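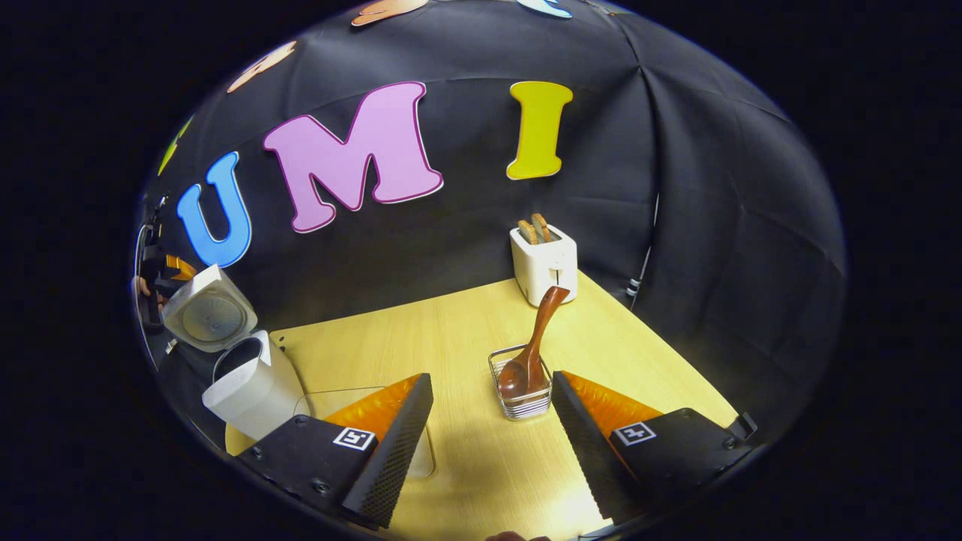

Toaster, wire basket and wooden spoon, from the gripper camera

How strict should we be about resetting the table between demonstrations?

Asked 18 Oct 2025 in Data Collection, Good Practice
Viewed 1000 times

Hello all. I am writing the working rules for our small group in Durside. We record kitchen tasks with a hand-held gripper, and the recordings are used later for training a policy. Until now each operator did the reset in their own way. One person puts every object back to the same place, another person just leaves it where it ended. In April we compared the recordings and they were difficult to use together.

My questions are these:
1. Must the objects start in the same position each time, or is it better to move them?
2. Do we need to write down things that are not part of the task, for example the big letters on our black curtain?
3. How often should the markers on the fingers be checked?

I read the Stistuler guide but it speaks mostly about fixed arms. We have 700 recordings now and I would not like to throw them away. Thank you in advance.

3 answers

Answer 1 (accepted), 10 votes

We had the same discussion at Susus. For question 1, our rule is that the start position must be varied, but the variation must be planned. We make a list before the session with positions for the basket and direction of the spoon handle, and the operator follows the list. If you let people vary it "by feeling", they come back to the same two or three places without noticing.

For question 2, yes, write it down, one line per session is enough. Letters with strong colors like your blue U and pink M are easy for a model to hold on to. I would record part of the sessions with a plain curtain, or hang the letters in another order. Also note which appliances stand on the table, even if the task does not touch them.

For question 3, we look at both markers at the start of the session and again after each break. Check that the label is flat and clean, and that a finger or sleeve does not cover it. If a label was replaced, start a new calibration file. Do not continue with the old one.

About the 700 recordings: keep them, but mark them as "reset not controlled". You can decide later.

Answer 2, 2 votes

Just use Chu sheets, it has a reset field already. We never had a problem.

Answer 3, 0 votes

I agree with the first answer but I want to add something about the soft pads. They wear, and then the grip on a thin round handle becomes different. Please put the date of the last pad change in the session note. And if you have a toaster in the set, your rules should say if it is connected to power or not. In our place it must be unplugged during all recording, also when the task is only with the basket.

Comment from the asker: Thank you, I had no line about power in my draft. I will add it. Is the planned list made new for each session or can I use one list again for the whole week?

Comment on Answer 1: New for each session. We tried one list for longer time and the operators learned it by heart.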